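Robots at Plomorham can hold the bottle, but the household chores are still waiting

A test of two-armed robots in Plomorham has finished its first stage, and the result will please some people and disappoint others. The machines can do a part of the small jobs which every household knows, such as taking a cap off a bottle or putting things back on a shelf. They are slow, and they still need a person nearby for many of them.

The test is run by Emport, a company which makes control software for robot arms, together with Drarko, a chain of hardware and homeware stores. Emport wants to sell to households one day. Drarko is more interested in the work behind the counter, where its staff spend a good part of each shift opening, sorting, wiping and refilling.

During the first stage the robots made 856 attempts at chores from a list prepared by the two companies. In 313 of these attempts the chore was finished with no help from a person. In the others, an operator had to step in, or the attempt was stopped when the time was over.

The list has 40 chores. It was written by store employees and by families living in the Plomorham area, who were asked which tasks they would gladly give away. Many answers were the same in both groups. People mentioned emptying the dishwasher, folding towels, rinsing containers for recycling and separating the caps from plastic bottles. The store employees added returning goods to the correct hook, peeling old price labels and tidying the paint shelf.

Emport says the bottle work was chosen early because it looks easy and is difficult. A person holds the bottle with one hand, turns the cap with the other, and feels the moment when the thread lets go. The hand which holds the bottle must be firm enough to stop it from turning, but if it squeezes too much, a thin plastic bottle will bend. A robot has to find this balance from its cameras and from the force in its motors. Clear plastic makes it harder again, as the cameras see the table through the walls of the bottle and can be mistaken about where its edge is.

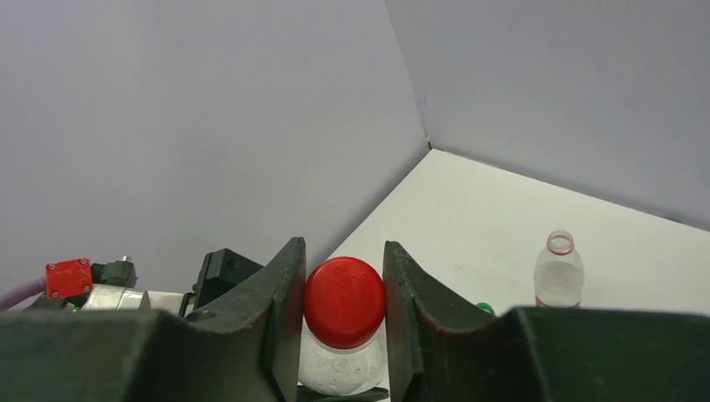

A gripper closes on a red-capped bottle at Plomorham, with an uncapped bottle standing on the table behind.

According to the companies, the caps are now among the better results. The robots did well with rigid bottles and with wide caps which have ridges on the side. They did worse with small bottles, and worst of all with bottles that had been crushed a little before they came to the table, as most bottles in a real recycling bin are. Putting a cap back on was also more difficult than taking it off. If the cap begins at a wrong angle, the robot often continues to turn it, and it sits crooked on the neck.

Towels gave mixed results. A dry hand towel laid flat could be folded in half and then in half again, though the corners did not always meet. A towel from the middle of a laundry pile was a different matter. The robot first has to find a corner, and in many attempts it picked up two towels together or let go of the one it had. Emport says its next software version will spend more time looking before the first grip.

Dishes were limited to plastic cups and plates in the first stage. Cups could be moved from a rack to a shelf when they stood apart from each other. Plates which stood close together in the rack were usually left for the operator. Glass and knives are not on the list at all, and the companies have no plan to add them until the safety review is finished.

For Drarko, the interesting question is time. An employee who knows the store can return a basket of mixed goods to the shelves in 4 minutes. The robots have not come near this on any attempt, and the company does not publish its slowest results. It says, however, that speed matters less at night, when the store is closed and there are no customers in the aisles. A machine that works slowly but without mistakes from closing time until morning could still be useful. At present the mistakes are the bigger problem.

The store chain says it has no plan to reduce staff hours because of the test. The union branch at its Plomorham store has asked for this in writing and also wants to know who will be responsible when a machine drops goods or blocks a fire exit. Both sides will meet again before robots are brought into any part of the store which is open to the public.

The cost is another open point. Emport will not give a price for a home model, and says only that the present equipment is made for laboratories and would be too expensive for a family. It also needs a solid table, good lighting and enough room for both arms to move. A normal kitchen counter with a kettle, a toaster and the day's mail on it is not yet a suitable place. The list of chores includes clearing such a counter, and no robot has completed that one.

Some of the families who helped to write the list were invited to watch a session. The companies collected their comments afterwards. Several visitors wrote that they had expected the arms to move faster, like the ones in car factories. Others were surprised by how much care was needed for a thing they do every morning without looking. One comment said that the robot was welcome to come home with them as soon as it could find the matching lids for the plastic containers. This chore has since been added to the list for the second stage, in the place of sorting cutlery.

The second stage starts in September and will be held under the project name Rebelo. The robots will receive softer fingertips and the new software, and some of the work will be moved from the test room to a storeroom at Drarko, where the shelves, lighting and floor will be left as they are. The companies also want to use bottles and containers from the store's own recycling instead of clean ones bought for the purpose.

Residents of Plomorham who would like to donate worn towels, plastic food containers with lids or empty drink bottles can leave them at the Drarko service desk during opening hours. Bottles should be rinsed and may be any size or colour. Caps can be left on.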